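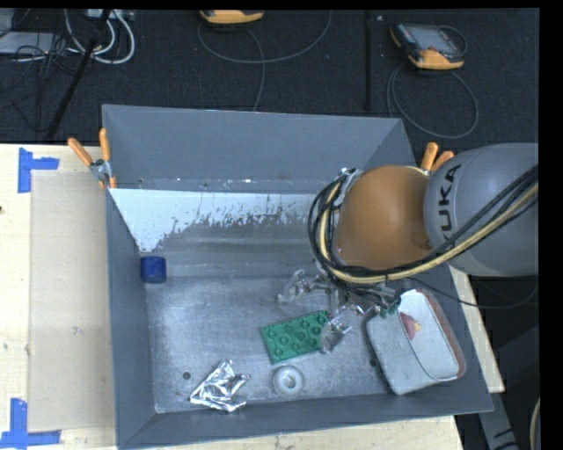
tinribs
Bit of a moan and a question. We're teaching the arm to pick things out of a bin by driving it remotely ourselves, and the drivers disagree about what a good pick looks like. I go straight down on everything. Psarras sent us their notes, which say to nudge first and grab second. Our green toy brick lies flat on the metal, studs up, and I reckon nudging it only moves the problem three inches to the left. We have 1,269 runs so far, some 300 of them mine, and you can tell which are mine by the swearing. Do I make everyone drive the same way?

mothballed_mel
Yes. Pick one style and be a tyrant about it. We mixed 4 drivers on the Drakitz job and the arm learned to dither like all of them at once.

Jokum
Disagree with Mel. If everyone drives alike, it never sees a recovery. Leave the fumbles in, provided they end with the thing held.

mothballed_mel
A recovery, fine. Your fumbles used to last until teatime.

Jokum
Rude. Fair, but rude.

old_vanel_hand
What about the foil? A straight-down grab on crumpled foil is a different animal from a brick. I'd let people choose per object and write it down.

tinribs
Foil is where I lose most of my dignity. Will try 12 runs each way tomorrow morning and report back.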